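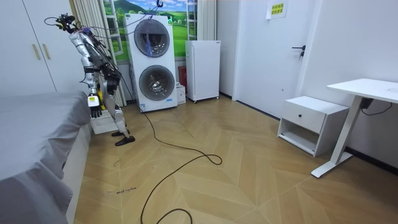

Photo: Kondstead

The phone in my pocket is four years old, and I decided this spring that I will not replace it. I decided the same thing last spring. Both times I spent one evening reading about new models, and both times I closed the browser with the feeling that I had read one long article about one phone.

So I did something different. I bought a phone that is made to be taken apart. It is called the Jarnar, it comes from a small company of the same name, and I have now used it as my only phone for three months. In this time I opened it more often than I opened all my earlier phones together. I want to tell how it is to live with it, because most reviews of repairable phones stop after the first week, when everything is still new and the screws are still all in the bag.

The Jarnar costs 800 dollars. For this price you can have a faster phone with a better camera, and I say it early so that nobody buys it by mistake. What you get for the money is a back cover that comes off with your fingernails, a battery held by one clip, and a screen that sits on eight screws of the same size. The same size is important to me. In my old phone there were screws of three lengths, and I once put a long one in a short hole and heard a small sound from the display that I still remember.

It weighs 222 grams, and you feel every one of them. In a shirt pocket it pulls the shirt down on one side. After two weeks my hand got used to it, my shirts did not.
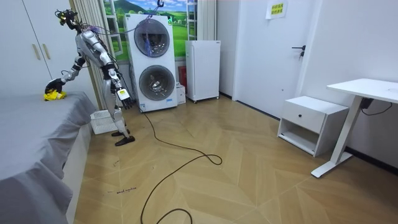 Yellow cloth on a gray sheet, under a black robotic hand.

The display is good without being special. It is bright enough for a sunny bus stop, the colors are calm, and the automatic brightness is a little slow when you walk out of a dark building. Speakers are loud and thin. Calls are very clear, and I mention this because it is still a phone and some reviewers forget to call anybody with it.

About the camera I have mixed feelings. In daylight it makes honest pictures, a bit soft in the corners. In the evening it wants to brighten everything, and a dinner by candlelight comes out like a dinner in an office. There is a manual mode where you can correct this, but by the time you found it the food is cold. The camera module can be changed, and a better one is promised for September. I have learned not to pay for promises, so I judge the one that I have.

Now the battery, which is the reason why I wanted this phone. One charge takes me from seven in the morning until late evening, with maps, music and too much news. On travel days I carry a second battery in a little plastic case. The change takes less time than finding a free socket at the airport, and I do not have to sit on the floor next to it. The phone must switch off for this, and it needs almost a minute to start again. An older relative asked me why I was so excited about it, when all phones could do this twenty years ago. I had no good answer.

The software was the part I feared, and it is mostly fine. The Jarnar runs a plain version of Android with a few own apps. One of them, called Corovari, keeps a record of every part inside the phone and how worn it is. You see how many times the battery was charged and how often the charging port was used. It sounds like a toy, but I find it useful. My port had 1158 connections when I last looked, which is a lot for three months. The reason is a loose plug in my car that connects and disconnects on every bump. Without the app I would have blamed the phone. I changed the cable and the number stopped jumping.

Less pleasant is that Corovari sends a notification for almost everything. "Your back cover was opened." Yes, I know, I opened it. These messages can be turned off, but each type has its own switch, and they are spread over two menus.
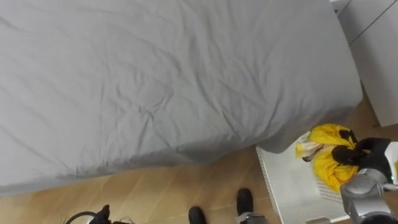

Gray sheet, with the floor at right.

In the second month I dropped the phone on a stone stair and got a crack across the lower third of the glass. I will not say I was happy, but I was curious. I ordered a new screen from Obeidat, the shop that sells the official parts, and it arrived after four days. The repair took me half an hour with a lot of tea. The eight screws came out easily. The connector under the screen is the only difficult point: it is small, it has to go in straight, and the printed guide shows it from the wrong side. At the first try the screen stayed black. At the second try it woke up, and Corovari congratulated me in a notification.

I then looked at the parts list with more care. It has everything from the vibration motor to the volume buttons, and the prices are fair for the small pieces. The main board is another story. If it dies, a new one costs so much that most people will buy a different phone. This is a limit of the whole idea, and the company does not talk much about it.

Who should take one? If you keep your phones long and you have patience for a screwdriver, I think you will be content with it. If you play heavy games, wait for the next version, the processor gets warm and then slow. In the benchmark that I use for all phones the Jarnar reached 1431 points, a middle result, and in daily use I notice it only when I edit video.

Mine now has a new screen, a second battery, and a scratch on the frame that no spare part will fix. The old phone is in the drawer with its good camera and its tired battery. I charged it last week to copy some pictures, and my first movement was to look for the place where the back opens.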